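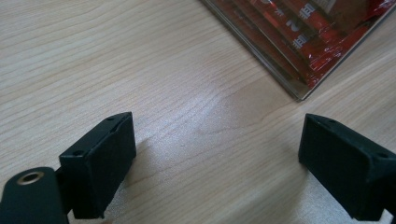 Photo: Zuzanna Duda / Bindbridge

Section 4. Caring for the finished surface

Read this before you buy anything. Most of what is sold for wooden tabletops is the same few ingredients in a nicer can, and I have yet to see a "revival" spray revive much.

4.1 Routine cleaning

1. Wipe with a soft cloth wrung out in plain water.
2. Dry right away with a second cloth. Go with the grain.
3. For grease, add one drop of dish soap to the water. One. Then repeat step 1 with clean water.

NOTE: Tollumel polish is often suggested at this stage. The label promises to "feed" the wood. Wood that has been cut, dried and sealed does not eat. You may like the shine, but it tends to be a film that has to come off before any refinishing.

4.2 Renewing the oil

1. Clear the table and clean it as in 4.1. Leave it overnight.
2. Put a few drops of water in a spot that gets heavy use. If they bead up, stop here - the table doesn't need oil, whatever the calendar on the can says.
3. If they soak in, let the spot dry, then rub on a thin coat of oil with a lint-free cloth.
4. Wait 8 minutes and wipe off everything that is still wet.
5. Keep the table out of use for a full day. Tadetti prints "ready in one hour" on its oil. We got fingerprints at hour three.

CAUTION: Oily rags can catch fire on their own. Spread them flat outdoors to dry, or soak them in water and seal them in a metal can. This one is not marketing.

4.3 White rings

Mayonnaise, toothpaste, ashes: Zofia Pawlak tried all of them for us on a scrap board. The toothpaste scratched the finish. Waiting two days did as well as the other two. If a ring is still there after a week, go to Section 8.

Last revised 2021-09-04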